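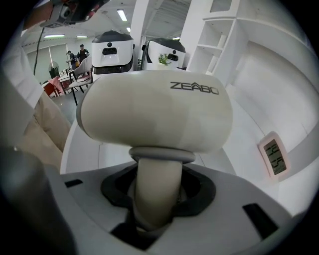 Robot joint marked ZEABO, with two white robot heads behind it.

Introduction to Coaching Endurance Sports
Handout for session 7: The taper before a main race
Sistcombe, 06/03/2021
Course leader: Josiane Lefèvre

1. What we mean by taper

In the previous session we spoke about the heavy training block. Today we continue with the period which comes directly after it. The taper is the time before a main race in which the athlete trains less, so that the tiredness goes down while the fitness stays. Many swimmers and runners know the word, but they use it for different things. Some of them call a taper any easy week. In this course we use the word only when there is a fixed race at the end of it. An easy week in the middle of January with no race after it is a recovery week, and you should write it so in your plan.

2. What to reduce and what to keep

There are three things which a coach can change: how long the athlete trains, how often, and how hard. In the taper we change mostly the first one. The sessions become shorter. The number of sessions goes down a little, or it stays the same if the athlete is used to a daily rhythm. The hard parts remain, but there are fewer repetitions of them and the rests are longer.

The most frequent mistake I see in the plans of students is the contrary. They keep all the distance and take away the speed. The athlete then comes to the start with slow legs or a slow arm stroke, and still tired.

For swimmers there is one more point. The feeling for the water is lost quickly. I would not give a swimmer more than 2 days in a row out of the water in this period, even if the second visit to the pool is only a warm-up and some starts.

3. The case of the lake race in Nitmont

We will work in class with the plan of one athlete, Josiane Collet, who agreed that we use her training diary. She swam the lake course in Nitmont, which is 1,622 meters with one turn at the far buoy. Before this race she trained in the pool of the Courtois club, and for the last part of the preparation also in the lake.

Please read the diary pages before class and mark the following points:
- the last session which you consider really hard
- every session where she wrote that she slept badly
- the first swim in open water after the pool block
- the day on which she changed the plan by herself

About the last point we will have a discussion. She left out a session of short sprints and went for an easy swim in the lake. Her note says only "arms heavy, water calm, went long." I would like to hear if you, as her coach, would have permitted it, and what you would have written in the plan for the next day.
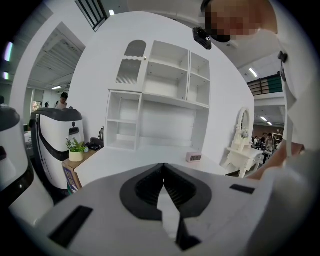 Black ridged jaw of a gripper, and a person in a white top.

4. Length of the taper

It is not possible to give one length for everybody. It depends on how heavy the block before was, on the age of the athlete, and on the distance of the race. For a club swimmer who trains after work, 7 days are often enough for a race like Nitmont. A person who comes from a long training camp needs more. Beginners with three sessions per week have in my opinion very little to taper from, and for them it is sufficient to make the last week lighter.

Older athletes usually ask for a longer taper than the young ones. Listen to this request. They have done it many times and they know their shoulders better than you.

5. Worries during the taper
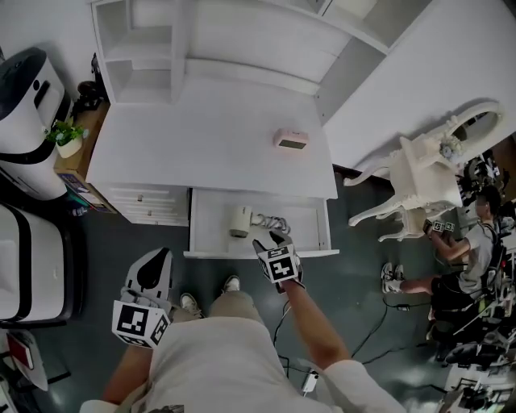

An athlete who trains less has more free hours, and in these hours come the doubts. Many athletes report small pains which they did not notice before, or they feel heavy on the third or fourth day. The coach should speak of this before the taper begins. If you say it only when the athlete calls you in the evening, it sounds like an excuse.

Food is a similar case. The training becomes shorter and the appetite often does not. I ask my athletes to eat their usual meals at the usual hours and to try no new products. Equipment also: the wetsuit and the goggles for the race must have been used in training, several times and in cold water if possible.

6. Homework

Write a taper for a swimmer of your choice on the Celirach planning sheet. Use one line per session, with distance, main set and rest. Under the table, explain in a few sentences which session you would cancel first if the athlete gets a cold.

Bring the sheet printed to session 8. Work in pairs is allowed, but then please put both names on the top.

Reading for the next time: chapter 3 of the course book, without the part on cycling.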